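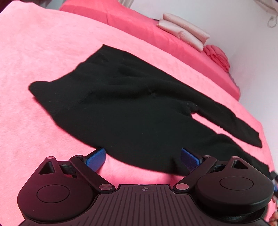

Hokard
Static season came early in my house and I am losing. I've switched detergents, cleaned the dryer vent and bought 200 dryer sheets at the warehouse store, and every dark thing I own still comes out wearing the rest of the load. Note the lint near where the legs split on the black pair, on top of a pink fleece blanket that I consider the prime suspect. What are people doing about this? Wool balls? Vinegar? Moving?

baleo_9
Stop using dryer sheets on anything stretchy. They leave a coating and the coating grabs fuzz. Turn darks inside out, cold wash, hang dry. Done.

Hokard
Hang dry where? I live in an apartment with one closet and a radiator that bangs.

Xiao
Over the shower rod like the rest of us.

Jerell
Going to disagree with baleo on the sheets. I've used them on running gear since college and it's fine. Lint is a washer problem. If you overload the drum, nothing rinses properly and the fuzz has nowhere to go. Half loads.

baleo_9
Half loads at $3.50 a wash, sure. Let me just sell the car.

Jerell
You asked for clean pants, not cheap pants.

baleo_9
I didn't ask for anything, Hokard did.

Xiao
Fleece gets its own load. Mine shed on everything from September until I gave up and washed it with the bath mat – they deserve each other. Half a cup of white vinegar in the rinse helped a little. The kitchen smelled like a salad for a day.

Hokard
OK, fleece is in quarantine. Trying vinegar on Tuesday. My sister Sihan swears by a damp rubber glove for whatever is left, has anyone done that?

Jerell
Works on the couch. On knits it just moves the lint to the knee.

baleo_9
Glove works fine on knits if you go in one direction. You're scrubbing.

Jerell
I am not scrubbing.

Xiao
He's scrubbing.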